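Ticket: Rotator stops in the middle of the pass, image from weather satellite incomplete
Opened by: Beatrice Langat
Product: Havura rotator controller with Firnov tracking software
Status: waiting for customer

Good morning,

I am writing about our small ground station, with which we receive pictures from the polar weather satellites. The antenna follows the satellite correctly from the horizon, but when the azimuth reaches 178 degrees it stops. The elevation motor continues. After 90 seconds the software gives the message "position timeout" and the rest of the pass is only noise. It started in September, after the update of Firnov. Before the update we had no such problem.

What I have tried until now:
Restart of the controller and of the computer – no change.
Manual movement with the buttons on the controller – the antenna goes past 178 degrees without stopping.
Other satellite, other direction of pass – it stops at the same azimuth.
New serial cable – no change.
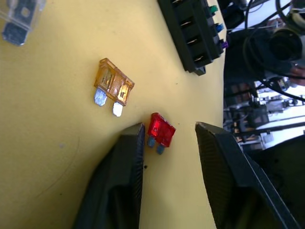
The power supply of the rotator was my next suspect, and I measured it during a pass. The voltage stays stable also when both motors are running. On the 12 V line we use a blade fuse, the same type as the orange one with the two flat metal prongs, and it has not blown. I have also cleaned the contacts of the holder. The cable from the controller to the mast is about 50 metres long, and I did not find damage on the part which I can reach.
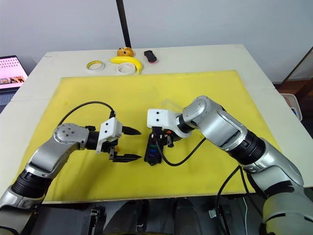

Two arms over the yellow board, on the white table.

Update, 16:40. I made the test that Tia Garside asked me for in her first answer. With the software in simulation mode the azimuth value passes 178 and continues normally. With the real controller connected it stops. In the log file there are more than 1,000 lines with the same text, "AZ wait", all from one pass. I have attached the complete file, and also the configuration from before the update. 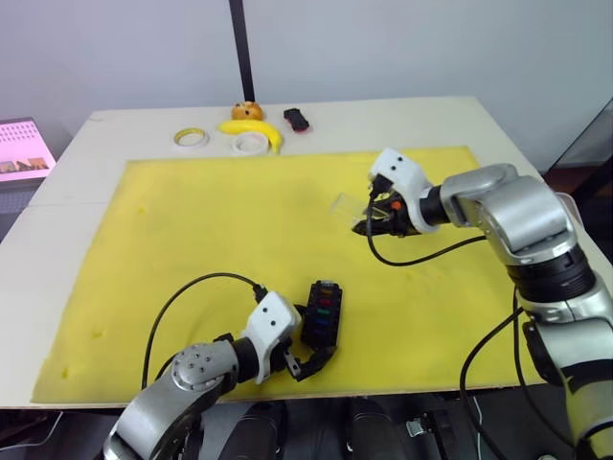

I compared the two configuration files line by line. In the old one the north stop is written as "0", in the new one this line is missing. I do not know if the program then takes a south stop by itself. Our rotator is mounted with the stop to the north, so for a pass in the south it should never need to wait there. I have not changed anything yet, I prefer to ask first. 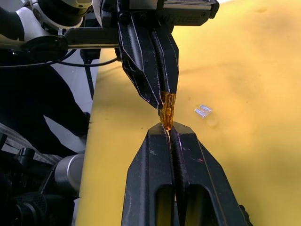

Pankaj Chaudhary: Thank you for the detailed log. The missing line is the cause, I think. If it is not there, the new version assumes a south stop and keeps a small margin before 180 degrees, where it waits for an unwind command that your controller does not send. Please close the program, add the line from your old file again, and do a calibration before the next pass. Do not copy the whole old file, the section for the orbit data has a new format.

Beatrice Langat: Thank you, I will do this tonight. One more question: must I do the calibration for elevation also, or is azimuth enough?

Pankaj Chaudhary: Azimuth is enough. Please send the new log after the pass.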